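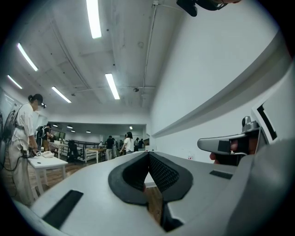

Un éclairage uniforme ne suffit plus dans un local de grande longueur, estime un lecteur de la lettre technique de Dustura, qui demande que la zone du fond soit mesurée séparément. Skatareo retient ce principe pour son offre de relevé destinée aux salles à plafond blanc, poutres et conduits apparents.

Imprimer
Envoyer par e-mail

L'offre, disponible en octobre, porte sur les locaux équipés de luminaires fluorescents. Le niveau visé au plan de travail est de 300 lux. Lors de l'essai conduit sur le site Bouzid, 54 points ont été relevés, pour une moyenne de 238 lux avant réglage. Les valeurs les plus faibles concernent la partie en retrait.

Le rapport distingue la zone proche, la zone du fond et les abords des murs. Il précise l'orientation des tubes et le tracé des conduits. Le logiciel Clukis assure le traitement des mesures. Le remplacement des luminaires fait l'objet d'un devis distinct.

Contact presse : Skatareo, service communication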